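Open Afternoon at the Berko Building Draws a Full House

Demmont – Visitors who made their way up the hill to the Berko building one afternoon in May were given name stickers, a cup of very good coffee and a chance to stand closer to a working robot than most of them had ever stood before. By the time the doors closed at 5 p.m., 149 people had signed the guest book, and quite a few of those had gone through the hall twice.

The open afternoon was put together by Vida, the small robotics lab that has had the ground floor of the building for the past 3 years. Neighbors have grown used to seeing the lights on late, and plenty of them have wondered out loud at the bakery what goes on in there. The lab decided it was time to let people in, and it did so with a good deal of cheer – there were balloons on the railing, a table of lemon bars by the coat rack, and a hand-drawn map that sent at least one family into the supply closet.

Groups of 15 were taken through at a time, each tour starting in the front room with a short talk about what the lab does. The main project is called Nomow, and in plain words it is about teaching a robot arm to pick up things it has not been told about ahead of time. A factory robot usually handles the same part all day long, in the same spot, and does it beautifully. The Nomow team is after the messier job of reaching into a bin where things lie every which way and coming out with one of them, whether it is hard or soft, shiny or dull, light or heavy.

From there the groups moved on to the main hall, which is where the afternoon really came alive. The arm is a KUKA, with an orange joint and a great bundle of cables running along it, and it works over a big gray bin with slanted sides. The things it practices on come from all over the place. There are grapes, brushes and stuffed animals, and the younger visitors were quick to pick out favorites and root for them.

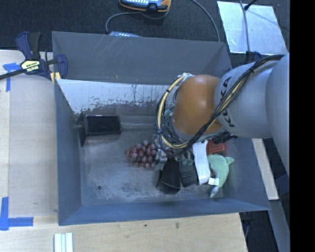

Grapes, the guides explained, are a good deal harder than they look. A person knows without thinking how firmly to hold a bunch and how it will sag once it is lifted, and a robot has to learn all of that from a great many tries, most of the early ones clumsy. Black objects are troublesome in another way, as the cameras often have a hard time telling where a dark, shiny surface begins and ends. Plush toys are forgiving to squeeze but change shape the moment they are touched, so the arm may plan for one toy and meet quite another.

The questions kept coming, and the guides were patient with every one of them. Did the arm ever get tired? (It does not, though its cables do wear and have to be looked after.) Could it fold a shirt? Not yet, at least not this one. One little girl wanted to know if the dolphin had a name, and after a quick round of whispering among the staff she was invited to think of one and write it on the whiteboard. The list of suggestions was long by the end of the day.

In the back room, children and more than a few grown-ups could try a tabletop game in which they picked things out of a box using kitchen tongs and a blindfold. It was meant to give a feeling for the robot's side of the job, and it did so very well, to judge by the laughter. The best score of the afternoon went to a retired couple working as a team – one holding the tongs and the other calling out directions – and they went home with a Vida mug apiece.

The lab had set out 105 chairs for the closing talk, and latecomers stood along the wall and sat on the stairs. The talk touched on where this kind of work might be useful one day, from sorting donated goods to packing groceries, and on how much is still left to do before any of that is ready. There was a long and friendly discussion afterward about jobs and about safety, and it carried on over the last of the lemon bars.

Vida says it hopes to hold another open afternoon in the fall, with more tour times and a better map. School groups that would like to visit before then can leave their details at the front desk of the Berko building on weekday mornings.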